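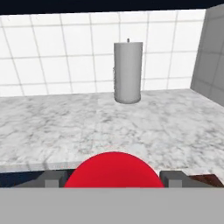
Jirkholm, September

Hi Noura,

You asked for the September report to be a bit more about what's really going on and a bit less about milestones, so I'll start with the bad bit. We lost most of a week to a fault, and I'd like you to hear it from me before you see the hours.

The task is the one you funded: the arm reaches across the marble counter in our simulated kitchen, takes hold of the grey canister with the little dark knob on top, and lifts it. Simple enough! We'd been running it in batches of 500 and it was behaving nicely. Then on Thursday, Sulastri noticed the wrist force readings climbing well before the fingers got anywhere near the canister. The arm was pressing down into the counter and carrying on as if all was well, and our force limit, the one that's meant to stop everything dead, never tripped.

It took us ages to find (I'll own that, I was sure it was the grasp planner and sent poor Telmo off in the wrong direction for a day and a half). The real culprit was a units mix-up. When we moved over to the Britora controller, the limit got read in the wrong units, so the threshold was sitting way up where nothing would ever reach it. The stop was switched on, it just had nothing to do.

Once we knew what to look for, Kamarul went back through all 2832 runs since the changeover. In 89 of them the arm pushed harder than our limit allows, and every one of those had been logged as normal. I've pulled them from the results, so the success figure in the last report is wrong and I'll send you a corrected one.

No hardware was involved, thank goodness, but the same settings file was due to go onto the bench arm at Beneris. I've put that on hold. Anisa is writing a start-up check that pushes the gripper against a test block and refuses to go any further unless the stop trips, and I don't want the real arm powered up until that's been through 2 clean batches.

Money-wise we're still inside the budget for the quarter, though the Beneris visit will slide into the next one. Could you let me know if that makes trouble at your end? I'd also like to keep Telmo on for the extra days if you're happy with that. The revised settings file is in the shared folder under Yusof, along with Kamarul's list of the bad runs.

Talk soon.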